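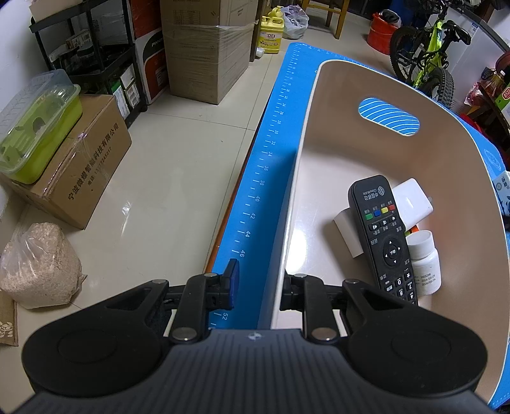
Print this page | E-mail this page

Planner Update at Inard

Lorna Baluyot leads the planning software group at Inard, which released a new version of its Uvley grasp planner in April. She spoke with us at the Virkby office.

"The old planner picked a grasp first and checked for collisions second," Ms. Baluyot said. "In a crowded bin it threw away over 40 candidates before it kept one." The new version scores both together -- a change that took her group eight months.

Asked about perception, she was more guarded. Clear lids and plastic bags still produce gaps in the depth data, she said, and the planner treats every gap as solid. "It is slow, but I prefer slow." Work on that module continues with Briggs.

Search this site Go

Contact Us | Copyright Inard | Back to top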